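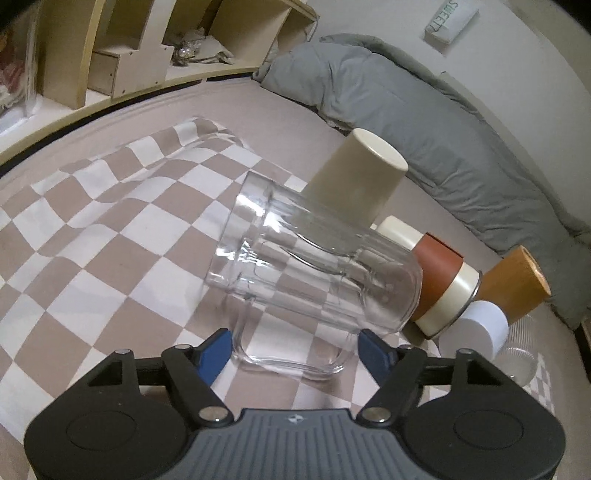

4.3 Sorting the drinkware and canisters

Section 4.2 ended with the contents of the kitchen box laid out on a blanket. The steps in this section divide those items by material, check them for damage and prepare them for the Wondby shelf unit. Complete the section before attaching the shelf liners (section 4.5).

You will need:

Two dry cotton cloths
One soft bottle brush
Dish soap, unscented
The tray supplied with the shelf unit
The label sheet (bag 7)

CAUTION: Fluted and ribbed glass can hide a hairline crack in the pattern. Do not pour hot liquid into a glass mug until step 4 is complete.

1. Keep the blanket flat. Pull out any fold that runs under a glass item. A checkered blanket shows through clear glass and makes the edge of a tumbler hard to see, so feel for the rim with an open hand before lifting.

2. Remove the glass first. Lift a mug that is lying on its side by the body, with the fingers around the wall. Do not lift it by the handle alone. Place mugs and tumblers upright on the tray with a finger's width between them.

3. Collect the paper cups. Paper cups are not stored with the glass. Discard any cup with a crushed rim or a soft base. Stack the others upside down in the lower bin, no more than 6 to a stack.

4. Check each glass item. Hold it against a plain dark cloth in daylight and turn it slowly through one full turn. Then run a fingertip along the rim and down the inside corner where the handle meets the wall. Set aside any piece with a chip, a rough spot or a line that does not follow the molding.

NOTE: Mold seams are normal. A seam runs straight from rim to base and is smooth on the inside of the glass. A crack usually changes direction and catches the light from one side only.

5. Match the lids and caps. Put loose round lids and cylindrical caps together at one corner of the blanket. Try each one on the canisters by hand. A lid that fits will seat under light pressure. Do not force a lid over a metal rim – a bent rim cannot be straightened without damaging the band next to it.

6. Separate the wooden pieces. Wipe wooden cylinders with a cloth that has been wrung out well, then dry them at once with the second cloth. Do not soak them. Stand each one on its cut end, away from the glass, and leave it overnight before shelving.

7. Wash the glass by hand. Use warm water and a small amount of soap. Work the brush up and down along the flutes, not across them. Rinse, drain upside down, and dry the inside of the handle separately.

8. Wipe the canisters. Clean the outside with a damp cloth only. Leave the lid off until the inside is fully dry.

9. Load the shelf. Refer to the list below.

Top shelf: wooden pieces and empty canisters
Middle shelf: glass mugs, handles facing right
Lower shelf: tumblers, not stacked
Lower bin: paper cups
Small drawer: lids and caps without a match

NOTE: Mugs with squared handles take more room than mugs with round ones. If two handles touch, move the shelf pin one hole to the left and set every second mug with its handle facing the back.

CAUTION: Do not stack ribbed tumblers one inside another. They can lock together, and pulling them apart may break the rim.

4.3.1 Lids without a match

Keep unmatched lids until the last box has been opened. Write the box number on a label from bag 7 and place it on the inside of the lid, where it will not mark the finish. If no match has been found by the end of section 6, the lid may be discarded.

4.3.2 Soft items nearby

Quilted comforters and other bedding are handled in section 5. Leave them where they are until the glass is off the floor. Do not wrap glass in bedding as a temporary measure – a mug inside a fold cannot be seen and may be stepped on.

When the tray is empty, lift the blanket by its four corners, carry it outside and shake it. Check the floor mat for glass chips with a flashlight held low before anyone walks on it without shoes.

Revision notes for this section

Step 5: warning about metal rims added (M. Perron).
Step 6: drying time changed from two hours to overnight (R. Zacharias).
4.3.1: label position moved to the inside of the lid (S. Lachance).

Continue with section 4.4, Plates and bowls.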